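Solheim software sync, minutes
January, 2:00 pm start. Control, perception, tooling all present.

1. Zornilora (perception)
New pose tracker merged. 3178 episodes reprocessed, 101 rejected, nearly all for lost tracking near the bookshelf wall. Rejects kept in seperate folder, don't delete. Fisheye calibration now read from the session file, old hardcoded values gone.

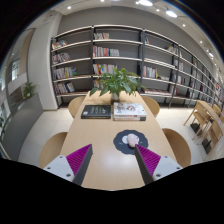 Timestamps still drift between gripper width and video on long episodes. Agreed: fix at ingest, no patching in the trainer. Perception to write the test first.

2. Nultel (planner)
Replan loop at 60 ms on the bench machine, target met. Spikes when the logger flushes. Move logger to own thread. Control wants the old planner kept behind a flag until the next release, no objections. 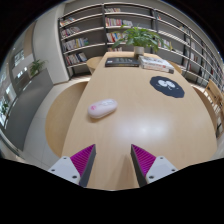 Grasp labels, long discussion. Labeler gives one center point and no heading, so planner guesses the approach angle. Bad for anything longer than it is wide. The mouse on the reading room table lies diagonal to the fingers, with the pad off to the right and farther back, so heading matters for both pick and place. Decided: add yaw to label schema, relabel first 3000 episodes, then retrain. Glare patches on the tabletop to get there own mask class, perception to scope.

3. Lusitz (tooling)
Viewer crashes on empty episodes. Known, fix in review. Export to CSV wanted by control, low priority.

Actions
- perception: drift test, glare mask scope
- planner: logger thread, flag
- tooling: yaw field in schema, viewer fix

Closed 2:50 pm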